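Irnberg Technical College
Department of Building Services
Second-year project report

Carbon dioxide and air temperature in a shared study room with a single openable window

Summary

Carbon dioxide concentration and air temperature were logged in a study room on the upper floor of the Sorkholm building during May. The room has one openable window and no mechanical supply. With the window closed and the door shut, the concentration passed 1,000 parts per million within the first hour of normal occupancy. Opening the window to its first stop slowed the rise but did not hold the level under that mark. Opening both window and door did. The report describes the method, the results and the limits of the data, and gives recommendations for the use of the room.

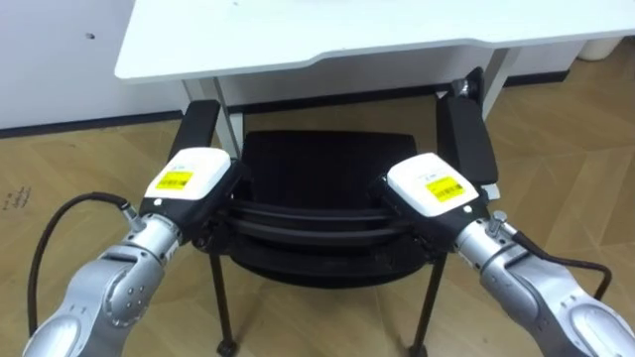
Stavros Vidmar
Second-year student, Building Services
Project supervisor: Defne Bozkurt

1. Background

People at rest breathe out carbon dioxide at a fairly steady rate. In a closed room the concentration climbs until the amount leaving through gaps and openings matches the amount being produced. The gas is not harmful at the levels found in ordinary rooms, but it is easy to measure and gives a usable indication of how much outdoor air each person is getting. Outdoor air is at a little over 400 parts per million. A common design target for indoor spaces is 1,000.

The Sorkholm building was put up before the college had a ventilation standard of its own. Its study rooms were meant to be aired by hand. The original single-glazed windows were later replaced with sealed units, and only one section per room was left openable. The replacement cut drafts and heating use. It also cut the accidental ventilation the rooms had depended on, and complaints of stuffiness date from the first winter after the work.

2. Method

Two loggers were used. Both record carbon dioxide, air temperature and relative humidity at intervals of 5 minutes. Before the project they were left side by side in an empty corridor overnight, and their readings were compared. Logger B read slightly higher than logger A throughout. A fixed correction was applied to B, and all values in this report are corrected.

Logger A was placed on the shelf beside the door at standing head height. Logger B was placed at seated head height on the opposite side of the room, away from the window and out of reach of anyone breathing directly on it. An early trial with B on a desk was thrown out after the trace showed sharp spikes each time a person leaned over it.

Three conditions were tested:

Condition 1. Window closed, door closed.
Condition 2. Window open to the first stop, door closed.
Condition 3. Window open to the first stop, door open to the corridor.

Each condition was held from 8 in the morning until the room emptied in the late afternoon. Ilham Wijaya kept the occupancy log, writing down the time whenever a person came in or left. The airing condition was posted on the door. Where the log shows that the window or door was moved during a test, the data after that point were left out.

3. Seating and position of the loggers

Seated head height is normally taken as 1.1 meters above the floor, and logger B was fixed at that level with a clamp stand. The figure assumes an upright adult on a chair of standard height, which is a fair assumption for desk work but less so for people who recline or sit on low furniture. The furniture in the department is of the ordinary office kind, a black chair with padded armrests at a white desk on a light wooden floor, so the standard value was kept. Chair height was not recorded. A difference of a few centimeters would have little effect in a room this size once the air is mixed, and the two loggers agreed closely enough in every condition to suggest that it was.

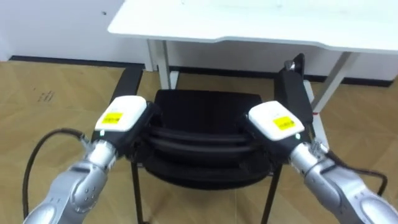
Surface temperature was checked as a side measurement, on the suggestion of Eyvindur Thoroddsen, who was concerned that direct sun might be heating the loggers and giving false air temperatures. An infrared thermometer was used in early afternoon. Dark surfaces in the sun gave much higher readings than pale ones beside them. The same effect should be expected wherever a black chair stands in front of a white desk and both catch the sun. The loggers have white cases and were kept in shade, and no correction to the air temperature was judged necessary.

4. Results

In condition 1 the concentration rose almost in a straight line for the first part of the morning and then began to level off. The highest value of the project was recorded shortly before noon. A drop followed over the lunch break, when most occupants left, and the afternoon repeated the pattern from a higher starting point.

In condition 2 the rise was slower and the curve flattened earlier. The level still passed 1,000 before noon.

In condition 3 the average over the occupied period was 742 parts per million, and the target was not exceeded at any time. The door had more influence than expected. The corridor has a tall stairwell at one end, and warm air rising in it seems to draw air through the study room when the door is open.

Air temperature differed little between conditions. Outdoor temperatures were mild, and the result should not be carried over to winter.

5. Sources of error

Wind was not measured. Airflow through a single window depends heavily on it, and condition 2 in particular might look quite different in still weather. Occupancy varied between tests, so the conditions are not strictly comparable. The log gives the number of people present but not how active they were.

6. Recommendations

The door should be kept open during occupied hours where noise allows. Fire door rules for the corridor need to be checked first with the Juhl site office. Where the door must stay shut, the window should be opened fully for several minutes at each break. A repeat of condition 2 in the heating season is recommended before any money is spent on mechanical supply.

Acknowledgments

Struan Drummond lent the infrared thermometer and checked the correction for logger B. The loggers belong to the Prurkley laboratory and have been returned.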